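Traces blanches sur table en bois clair, je fais quoi ?

kumsa_maison
Bonsoir tout le monde ! J'ai récupéré une table en bois clair (genre érable, mais je n'y connais rien) et j'ai déjà réussi à lui coller deux auréoles blanches avec mes tasses de thé... Le vernis a l'air d'origine, plutôt satiné. J'ai tenté l'éponge avec du liquide vaisselle, aucun effet. Est-ce que je dois tout poncer ? J'ai du papier de verre 400 à la maison, mais j'ai un peu peur de faire une bêtise.

tilleul301
Mets de la mayonnaise et laisse une nuit. Chez ma mère ça a marché.

Wandomel
Coucou ! Surtout ne ponce pas tout de suite, range ton 400 ! Une trace blanche, c'est en général de l'humidité coincée dans le vernis, donc ça se rattrape souvent. Moi je pose un torchon en coton bien sec dessus et je passe le fer tiède, sans vapeur, quelques secondes à la fois, en soulevant pour regarder. Si la trace est noire par contre, l'eau est descendue dans le bois et là c'est une autre histoire.

Pour voir où tu en es, mets-toi de biais par rapport à la fenêtre : dans le reflet on repère tout de suite les zones ternes, alors que de face les veines du bois cachent presque tout.

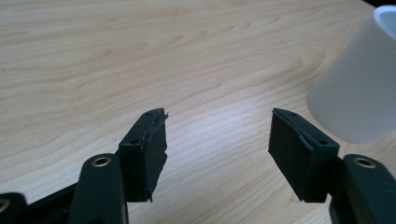 Ensuite un peu de cire incolore, un chiffon doux, toujours dans le sens du fil, et tu laisses tranquille jusqu'au lendemain. Et achète des sous-verres (je dis ça, j'en ai mis des années à m'y mettre !). La mayo, pourquoi pas, mais bonjour l'odeur.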